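About Siltby Handling Lab
Posted in: Who We Are / Safety
August, by Yatziri Xolalpa

Siltby is the bench-testing section of Bradine. We test two-arm robot cells on household handling tasks and publish the faults we find. The section was set up after a grip failure in our pouring cell. On cycle 59 of a pouring run, the holding gripper lost force and a filled bottle dropped onto the bench. The operator had a hand inside the work area. There was no injury. The controller logged no fault.
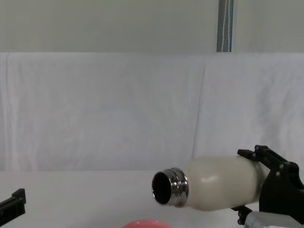
Grip loss is still our main subject. The failure was traced to a finger drive that reported its commanded force as its measured force. Pouring exposes this kind of error early. With the bottle gripped near its base and the open neck out at the far end, a small loss of force lets it rotate before it slides. We now log rotation and slip as separate events.

Each gripper is run for 3000 cycles before release. A cell stops if the two force readings disagree for 12 milliseconds. Hands stay out of the work area while either arm is powered, including during a hold. Fault reports are reviewed every Thursday.

Contact: Siltby Handling Lab, Bradine | Copyright Bradine | Back to top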